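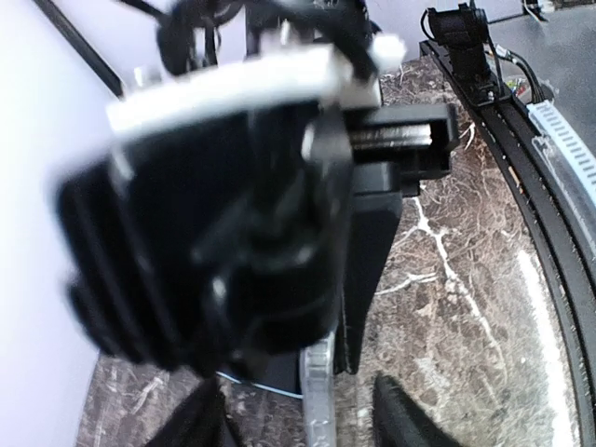 How to clean and reseal a marble countertop

Skip to: What you need – Test first – Cleaning – Stains – Sealing – Comments (2)

Quick version for people in a rush: dish soap, warm water, soft cloth, dry it. No vinegar. Seal when the water test says so. Long version follows.

I do this twice a year, July and then again right after Thanksgiving. Last updated November 28, 2025, with the top still curing while I type.

What you need

Mild dish soap, the plain kind
Two microfiber cloths, one for washing, one for drying. Get a third if you're sealing
Spray bottle of water
Acetone (only for dark stone, see stains)
Baking soda
Plastic wrap and painter's tape
A penetrating sealer made for natural stone. Check the label says marble
Gloves, open window

Test first

Put a spoonful of water on the stone somewhere you prep a lot. Next to the sink is good. Walk away for 20 minutes. Wipe it up and look.

No mark – sealer is fine, just clean and stop there.
Darker patch – water got in, time to reseal.

Do it in two or three spots. Mine always fails by the faucet and passes everywhere else. On brown or gray marble the dark patch is hard to see, so get your head down low and look across the counter toward a window. White veins are a good place to test because the wet shows up better there.

Cleaning

1. Clear everything off. Everything. Canisters, toaster, the fruit bowl.
2. Dry wipe for crumbs and grit. Grit scratches polish, so no scrubbing yet.
3. A few drops of soap in a bowl of warm water. If it's sudsy you used too much.
4. Wash in sections, arm's length at a time. Wring the cloth out well.
5. Go over it again with plain water. Soap film is what makes dark marble look cloudy and most people think thats damage.
6. Dry with the second cloth right away. Buff in circles until the streaks go.

Check it with a light at an angle. Still streaky? Plain water again, dry again. Don't reach for a spray.

Keep away: vinegar, lemon, bathroom cleaner, anything for lime scale, powdered scrub, the green side of the sponge. Acid eats the polish and leaves a dull spot. That's an etch, a cleaner won't lift it. Small ones you can try with a marble polishing powder, big ones need a stone guy.

Stains

Oil: mix baking soda and water to a thick paste, like peanut butter. Spread it past the edge of the stain, cover with plastic wrap, tape down, poke a few holes. Leave it overnight or until dry. Scrape off with a plastic scraper, rinse, dry. May need a second round. Mine needed three, olive oil, my own fault.

Ink or marker: acetone on a cotton ball, dark stone only. Dab, don't rub. Rinse.

Coffee, tea, wine: paste again, but mixed with hydrogen peroxide in place of the water. Peroxide can lighten dark marble so try it in a back corner first.

Rust: leave it alone and call somebody.

Sealing

Stone has to be bone dry. Wait a full day after washing.

1. Tape off the sink and the wall edge.
2. Put sealer on the cloth, then the counter. Thin and even.
3. Let it sit as long as the bottle says. Don't let it dry on the surface.
4. Wipe off all the extra with a clean dry cloth. Whatever stays on top goes hazy and tacky.
5. Second coat if the bottle calls for it. Same steps.
6. Keep it dry overnight. Nothing heavy on it either.

Got haze the next morning? Put a little fresh sealer on it to soften the old stuff, rub, wipe completley dry. Works on mine.

Let the cloths dry flat outside before they go in the trash, if it's a solvent sealer.

Comments (2)

Thitima Luangrath
Does the paste work on an old stain? Ours came with the house, a ring near the stove, feels rough when I run a finger over it.

Živko Vasić
Rough sounds like an etch to me. Paste won't touch it. I had one polished out in Okdale and paid 124 dollars, small job, half an hour.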